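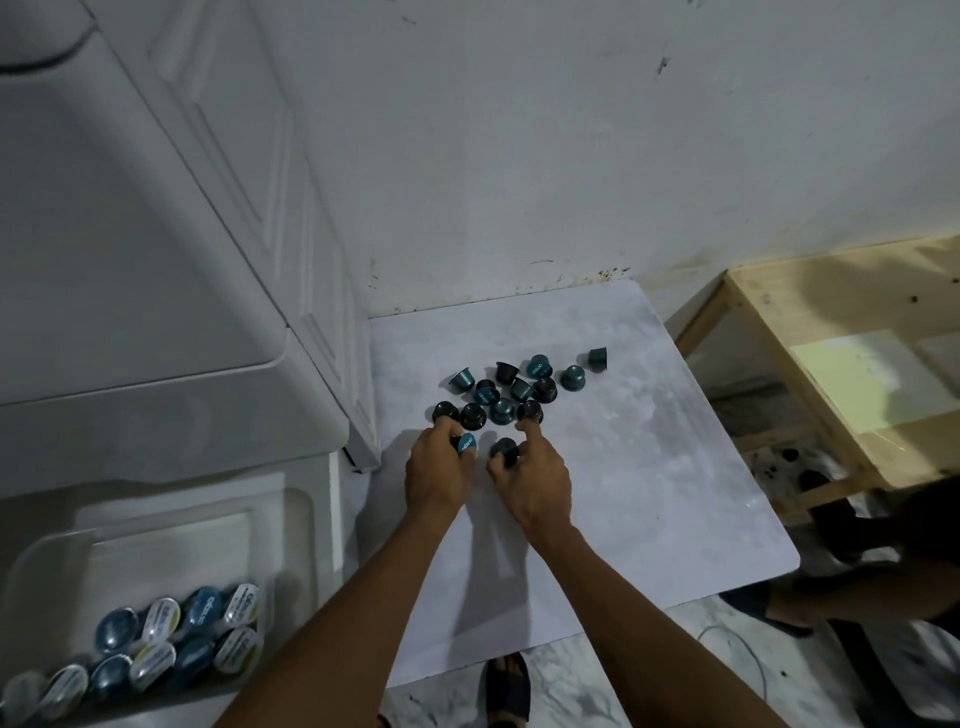

Is it worth sorting coffee capsules by type, or am I wasting my evenings?

Posted in Kitchen & Storage by Truteo

We moved into a rented place in Stelstead in April and the machine came with us. Since then the capsules have lived wherever there was room. I buy two sorts, a very dark one and a tealish blue one, and by the time they've been out of their sleeves for a week they're all in together.

My other half says sort them properly: dark in one drawer, blue in another, labels, the lot. I tried it. I tip them out on a board on the floor, pick through them a couple at a time and put them in a plastic drawer unit. It looks lovely for two days. Then somebody is half asleep, grabs one, puts it back in the wrong place, and we're back where we started.

I've also seen the racks and spinning towers people sell for this and I'm not convinced. The one I looked at held fewer capsules than I get in one order and took up more worktop than the kettle.

So does anybody sort theirs and still do it six months on? And does it matter if they're loose in a drawer? I've read that they go stale, get damp, get crushed and so on, mostly on pages that also want to sell me a tin.

Posted November 13, 2021

3 replies

Trustulstead

I'd be wary of anybody who tells you there's a right way. I've had capsules for years and been through a wire tower, a glass jar, a drawer insert and a biscuit tin. The tower was the worst. You have to slot every one in by its rim, and the bottom ones never get used as the top ones are nearer your hand.

On going stale: mine are sealed one by one, and a whole sealed capsule sitting in a drawer isn't going to notice whether it's in a drawer or a tin. Check the date on the sleeve before you throw it out, and write it on a bit of tape if you're the sort who buys a year's worth. A split or dented lid is another matter. I'd use that one first or bin it. I wouldn't keep them next to the oven or right over the steam from the kettle, but that goes for most things in a kitchen.

Crushing I think is mostly nonsense unless you're putting tins on top of them. What does happen is that they roll. Open a deep drawer quickly and they all end up at the back, and the small ones find any gap going. A bag inside the drawer stops that, and you can lift the whole lot out when you want to wipe the drawer.

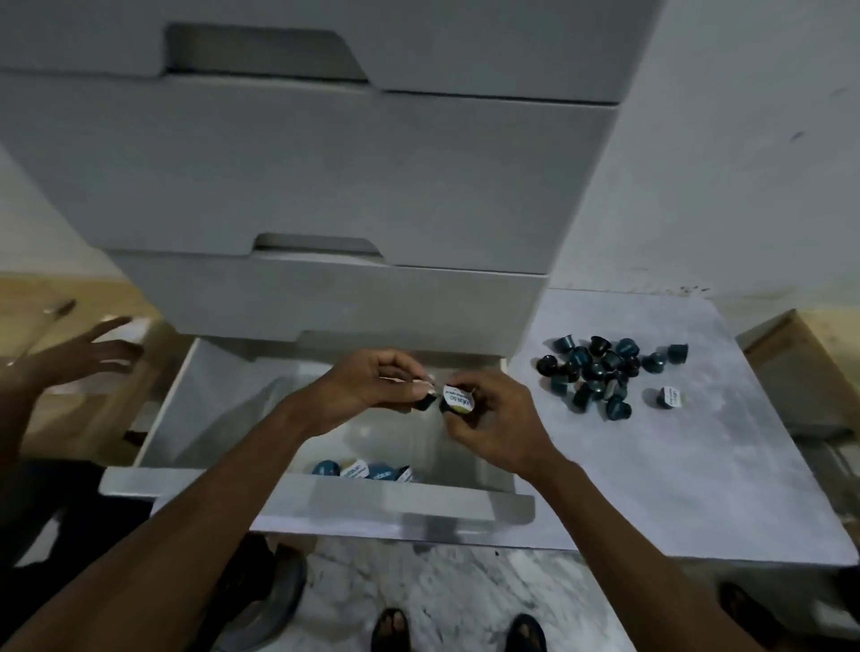
Don't tie the bag, you'll only be untying it every morning. Leave the top open and fold the edges down inside so they don't catch on the drawer above.

As for sorting, ask yourself what you lose if you pick the wrong one. If it's decaf and ordinary, sort them, and keep the decaf somewhere else entirely - a different cupboard, even. I had one bad night from that and it cured me. If it's just two coffees you both like, the colours tell you which is which as soon as you look down. I can't see what a label adds.

One more thing. The low drawer is fine for stock but a nuisance for daily use. I keep six or so by the machine in a cereal bowl and top it up on bin day.

Prajapati

Get a proper organiser, they're cheap and it looks so much nicer. We have one with 500 spaces from when we had the office machine and everybody loved it.

 Truteo: 500 spaces? Where would that go in a normal kitchen?

 Prajapati: It was a big office.

Stelstead

Going to disagree a bit with the first reply. I do sort mine and have for two years, but only when a new order comes, and only because I want to know what to buy next. I used to guess, and I ended up with 161 of one kind and none of the other. Now each sort gets its own drawer and when one drawer looks low I order that one. If the odd one gets into the wrong drawer I leave it there. Drinking it sorts it out.

What I'd question is tipping them on the floor. They go everywhere, and the domed end makes them roll in a circle so you never find the last one. Do it on a tray with a lip, or straight from sleeve to drawer and skip the tipping altogether. If you put them away as you open the sleeves there's nothing to sort in the first place.

Also, check the used ones aren't getting in with the new ones. It sounds daft, but we had a teenager who dropped empties back in the drawer. Have a quick look at the lids, the used ones have holes in.

 Truteo: Thanks. Straight from sleeve to drawer is so obvious that I'm a bit cross. I'll try the bag and two drawers for a month, no labels, and no tower. Not promising I'll stick to it.

 Trustulstead: You won't, but the bag's still worth doing.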